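Jardin du soir > Forums > Potager > Semis et repiquage > Cellulose moulée, carton, tourbe : vous semez dans quoi ?

Accueil Forums Calendrier Trocs Recherche Connexion

mirabelle_et_cie
Bonsoir à toutes et à tous,

Je reviens par ici après un hiver un peu long (le genou, puis la chaudière, je vous épargne le détail) et me voilà devant la table de la véranda avec mes sachets de graines étalés, contente comme une gamine et pas plus avancée que l'an dernier sur une question toute bête : dans quoi semer ? J'ai toujours fait mes tomates en terrines plastique, celles que ma mère avait déjà, et elles se fendent les unes après les autres. Je n'ai pas envie d'en racheter. À la jardinerie Todow ils m'ont montré de jolis petits pots en tourbe pressée, seulement j'ai fait le compte pour toute ma saison, fleurs comprises, et ça m'a coupé les jambes.

J'ai donc commencé à garder ce qui me passe sous la main : boîtes à œufs, rouleaux de papier, cartons divers. Je voudrais savoir comment vous vous y prenez, surtout pour les tomates et les courges, et si tout ça tient vraiment jusqu'au repiquage. Mon coin est frais, on ne met rien dehors avant la mi-mai, alors les plants restent longtemps à l'intérieur.

Merci d'avance, et bonne année de jardin à tous ceux que je n'ai pas encore salués !

grelinette57
Contente de te relire ! Pour les rouleaux de papier, oui, mille fois oui, mais pour les pois de senteur et les fèves, tout ce qui descend profond et qui déteste qu'on lui tripote les racines. Je coupe quatre entailles en bas, je replie comme un fond de boîte, je serre tout ça dans un vieux plat à gratin et j'arrose par le plat. Les tomates, je ne les y mets plus : il faut les enterrer plus bas au rempotage, et dans un rouleau on n'a pas la place.

Pour les boîtes à œufs je suis moins enthousiaste. C'est mignon, les enfants adorent, mais l'alvéole est si petite que ça sèche dans la journée dès que le soleil tape sur la vitre. On part faire ses courses le matin, on revient, et c'est couché.

vieux_sabot
Bonjour,
Je vais encore passer pour le grincheux du forum. Toutes ces récupérations me paraissent beaucoup de bricolage pour un résultat moyen. Une bonne plaque alvéolée rigide, ça dure des années, ça se lave, ça se range. J'en ai qui ont fait je ne sais combien de printemps. Le carton mouillé pendant six semaines dans une pièce à vivre, moi ça me donne des moucherons et une odeur de cave, et ma femme a fini par voter contre.
Cordialement

mirabelle_et_cie
Merci à vous deux ! Le coup du plat à gratin, je le retiens, j'en ai un ébréché qui attend une seconde carrière. Et je prends note pour les moucherons, j'en ai déjà bien assez avec les orchidées.

lentille_verte
Coucou mirabelle,

Alors moi je vais défendre la cellulose moulée, parce que j'en utilise depuis plusieurs saisons et que je m'en trouve bien, à condition de ne pas la confondre avec le carton ordinaire. Le carton plat, celui des boîtes à chaussures, se délamine, la colle lâche et on se retrouve avec des feuilles molles qui se décollent. La pâte moulée, elle, est d'un seul tenant, elle boit l'eau comme une éponge et la rend doucement au terreau. C'est la même famille que les boîtes à œufs, mais il y a plus costaud, et ma préférence va aux porte-gobelets qu'on donne avec les boissons à emporter. La boulangerie Kanier, en bas de chez moi, m'en met de côté, ceux qui reviennent propres.

Les creux sont bien plus larges que ceux d'une boîte à œufs. Je ne remplis pas directement, j'y cale des godets en papier journal roulés autour d'un verre, et l'ensemble se transporte d'une main de la cuisine à la véranda sans rien renverser. Pour les courges, je n'utilise plus que ça. 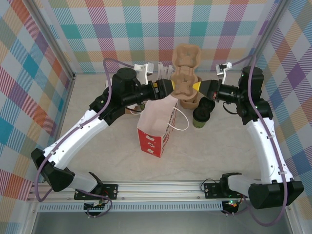
tonton_paillis demande si la pâte ne pompe pas toute l'eau du terreau, car chez lui les pots pressés faisaient mèche : le bord dépassait de la terre, séchait à l'air et tirait l'humidité vers le haut, au point qu'il arrosait matin et soir pour des plants quand même chétifs. Il a fini par tout déchirer avant la plantation, et il a retrouvé en octobre des morceaux intacts au pied de ses poivrons.

lentille_verte
C'est une vraie question et je suis passée par là aussi. Deux choses ont changé la donne à la maison. La première, je trempe la pâte avant de m'en servir, une petite minute, pas plus, sinon elle ramollit. La seconde, je ne laisse rien dépasser : ce qui sort de terre, je le coupe aux ciseaux. Et pour la plantation je retire le support, je n'enterre que le papier journal, et encore, en ouvrant le fond avec les doigts. Le support part au compost, déchiré en morceaux, et il disparaît bien avant les trognons de chou !

vieux_sabot
Vous voyez bien que ça fait beaucoup d'étapes. Tremper, couper, rouler du journal autour d'un verre, ouvrir le fond... Pendant ce temps-là j'ai semé ma plaque et je bois mon café.
Et l'encre des journaux ? Personne n'en parle jamais.

grelinette57
Vieux sabot, on t'aime quand même, mais rouler du papier autour d'un verre en écoutant la radio un soir de pluie, c'est la moitié du plaisir. On n'est pas à l'usine. Pour l'encre, je prends les pages en noir et blanc et je laisse de côté le papier glacé, c'est ce que ma voisine de parcelle fait depuis toujours et je n'ai pas cherché plus loin. Si quelqu'un en sait davantage je lirai volontiers.

Je voulais ajouter un mot sur les moucherons, parce que je trouve que tu accuses le carton un peu vite. Chez moi ils venaient du terreau. J'avais pris un sac de Bistelent premier prix, resté ouvert dans le garage tout l'automne, et ça grouillait déjà avant que j'aie semé quoi que ce soit. Depuis, je mets un doigt de sable sec en surface et j'arrose par le bas, et je n'en vois presque plus.

pomme_de_reinette_44
Bonjour, je me permets de me glisser dans la conversation, je vous lis depuis longtemps sans oser. Nous tenons un petit jardin partagé et l'an dernier nous avons sorti 917 plants pour la foire aux plants, tout le monde confondu, tomates, basilics, courges, œillets d'Inde (j'ai le chiffre parce que c'est moi qui tenais le cahier, et que j'ai recompté !). Le semis se fait en terrines, serré, puis on repique en godets. Nous avions essayé les boîtes à œufs et la perte au repiquage était trop grosse, les racines passaient dans la pâte et on les arrachait en voulant bien faire.

En revanche, pour le transport, les porte-gobelets, je confirme, c'est formidable. Les gens repartaient avec leurs plants bien droits dans la voiture, et un monsieur est revenu exprès pour nous demander où on les achetait. On ne les achetait pas, évidemment.

Cette année nous visons près de 3000 plants, ce qui me paraît fou, mais l'enthousiasme du groupe est contagieux et je n'ai pas eu le cœur de dire non.

mirabelle_et_cie
Oh mais quelle bonne surprise, bienvenue pomme_de_reinette, il ne fallait pas hésiter si longtemps ! Alors si je comprends bien, semis serré d'abord et contenant individuel ensuite ? Moi je semais graine par graine et je gardais tout jusqu'au bout dans le même pot, c'est peut-être pour ça que mes tomates filaient comme des asperges.

pomme_de_reinette_44
Merci pour l'accueil ! Oui pour les tomates, repiquées aux deux vraies feuilles, enterrées jusqu'aux cotylédons. Non pour les courges et les concombres, qui boudent pendant une semaine si on les dérange. Ceux-là vont directement en godet, une graine sur la tranche, et pas trop tôt : si vous plantez mi-mai, semer mi-avril suffit largement. Pour les asperges, je crois que c'est surtout la lumière et la chaleur. Mettez-les au frais dès qu'elles ont levé.

tonton_paillis
Tout à fait d'accord sur le frais. J'ai laissé les miennes au-dessus du radiateur une année, elles touchaient la tringle à rideaux.

Je reviens sur les plaques rigides, parce que je suis un peu entre les deux camps. J'ai acheté celles de chez Yagi, épaisses, pas données, et elles tiennent bien. Par contre les alvéoles sont coniques et très lisses, et mes poivrons tournaient en rond au fond. Dans la pâte ou le papier, la racine arrive au bord, rencontre l'air et se ramifie. Donc pour moi : la plaque pour les salades et les poireaux, qui n'y restent pas longtemps, et le papier pour ce qui traîne.

vieux_sabot
Sur les poivrons je veux bien l'admettre, j'ai eu le même souci. Je les repique plus tôt, voilà tout. Je garde mes plaques, mais je reconnais que pour les courges j'ai de la casse tous les ans en les démoulant, la motte s'effrite. Je ferai peut-être un essai avec le journal. Un petit essai. Dans le garage.

grelinette57
Je fais une capture d'écran et je l'encadre.

lentille_verte
Prends un verre à moutarde, vieux_sabot, c'est le bon diamètre pour les courges. Deux tours de papier, pas trois, et tu rentres le bas comme une papillote. Et ne tasse pas trop le terreau, sinon ça s'ouvre sur le côté.

mirabelle_et_cie
Vous êtes adorables, j'ai rempli une page entière de cahier. Mon plan, donc : tomates en terrine (il m'en reste deux qui ne fuient pas trop), repiquage en godets de journal, courges directement en godets mi-avril, pois de senteur dans les rouleaux et dans le plat à gratin. Je passe à la boulangerie lundi voir s'ils ont des supports à me donner, la nôtre vend du café depuis l'été. Il me reste à trancher pour le basilic, que je rate une fois sur deux avec une belle constance. Quelqu'un le sème à quelle profondeur ?

tonton_paillis
En surface, à peine une pincée de terreau par-dessus, et une vitre posée dessus jusqu'à la levée. Il lui faut du chaud, à celui-là, le radiateur pourra enfin servir.

Page précédente Page suivante Répondre

Contact - Charte du forum - © Jardin du soir - Haut de page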